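Notes for the Stirnance talk (20 minutes, leave 5 for questions)

Opening. Say who I am, then straight into Ullow. It's a staff canteen with 23 people on the roster, and the first automated table-laying station went in there in March. Most of what I say today comes from the people on that roster. Don't read the list of sites.

Ask for hands: who here has laid trays for a whole shift?

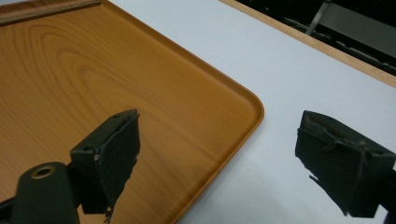 The setting-up job used to go to whoever was newest. It was dull, and it was also where new people learned the place, because they stood next to someone who knew it. When we moved part of it to the machine we lost that without noticing. Isamu Kaneko raised it at the second staff meeting. He also asked who looks after the pads on the fingers. Look at how torn they are, with shreds hanging off. Checking them is a job now, and it wasn't on anyone's job description. At Ullow it ended up with the early crew, unpaid for the first 2 weeks. We fixed that. Say so plainly, and say it should have been settled before the start.

Slow down here. Next part is skills.

Staff told us they were asked to show the work by hand, with grippers on, before any of it was handed over. Some liked it. Others felt they were training their own replacement. Both views are in the Vinside survey (169 replies). Give them equal time.
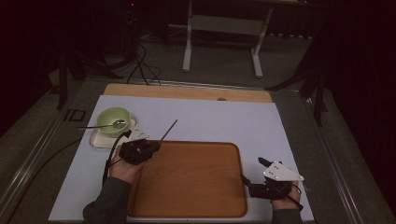

Slide 6: Tray, bowl and saucer, with a gripper on each hand.

Hours: nobody was let go at Ullow, but two evening shifts were merged. Fuchs kept its evening shifts and cut overtime. If someone asks which is better, I don't have an answer yet.

Finish on pay grades. Handout is at the door.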